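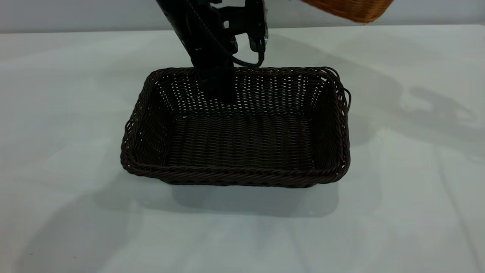 Inine develops perception, planning and control software for robotic manipulators. The company was established to address a practical difficulty: most arms perform well with the parts they were programmed for and poorly with everything else. Our work is concentrated on the everything else. A dark woven basket with a gripper lowered inside its rim is a fair summary of the problem, as the weave is full of small gaps that let the bright table show through the back wall, and a black end-effector is difficult to distinguish from the dark strands around it. Depth estimates of such surfaces are frequently incomplete, and a planner that treats every missing reading as free space will sooner or later drive a gripper into the side of a container.

Our software

Inine maintains three products, each of which may be licensed separately.

Urketti is our perception package. It estimates the pose and extent of open containers, including those with perforated, reflective or flexible walls, and reports a confidence value for every region of the surface it reconstructs. Regions that have not been observed are labelled as such and passed to the planner in that form. Urketti accepts input from fixed and arm-mounted cameras, and calibration between the two is handled by a single routine that can be run by an operator without programming experience.

Kuster is our motion planner. It was written for confined work, in which the tool must pass below a rim, operate close to a wall and withdraw along a path that may differ from the one it entered by. Cables and mounting brackets are modelled as part of the arm. Many planners leave them out, and our engineers regard this as a common source of avoidable stoppages. Kuster is configured by means of a plain text file, and any plan it produces can be inspected before it is executed.

Grundness is the tooling that supports the other two. It records joint states, images, planner decisions and operator interventions against a common clock, and permits any run to be replayed at the desk. The regression suite in Grundness presently contains 396 recorded tasks. No release of Urketti or Kuster is issued until the full suite has been replayed and the differences have been reviewed by an engineer who did not write the change.

How we work

Software is tested on physical arms from the first week of a project. Our laboratory favours ordinary household and warehouse goods, such as baskets, trays, cartons and cloth bags, over machined test pieces. Items are retained when they become worn or misshapen, and several of the most useful entries in the suite were recorded with objects that a retailer would have declined to sell.

Client engagements generally begin with a site assessment, followed by a trial of 6 weeks on the client's own goods. At the end of the trial the client receives the complete logs, a written report and a list of the cases in which the system did not perform to specification. This list is supplied whether or not the engagement continues.

Our people

Inine is led by Larasati Sitompul, Managing Director, who is responsible for product direction and client relations. Ms. Sitompul's background is in state estimation for mobile equipment. Fikri Goh, Director of Engineering, oversees the planning and controls groups and chairs the weekly release review.

The company employs 40 people in engineering, field support and administration. Each autumn we offer cooperative placements to undergraduate students in computer science, mechatronics and related programs. Students are assigned to a product group and are expected to contribute to released code – placements are not organized around demonstration projects. Applications for the winter term close in November.

Access and licensing

Urketti and Kuster are available under commercial licence. Universities and colleges may apply for a research licence at no charge, subject to an acknowledgement in published work. An archive of 500 anonymized Grundness recordings is provided to research licence holders, together with the replay viewer and its documentation.

Inquiries regarding licensing, placements or site assessments should be directed to the main office through the contact form. Requests for technical support should quote the release number displayed on the Grundness start screen.

Page last revised June 2024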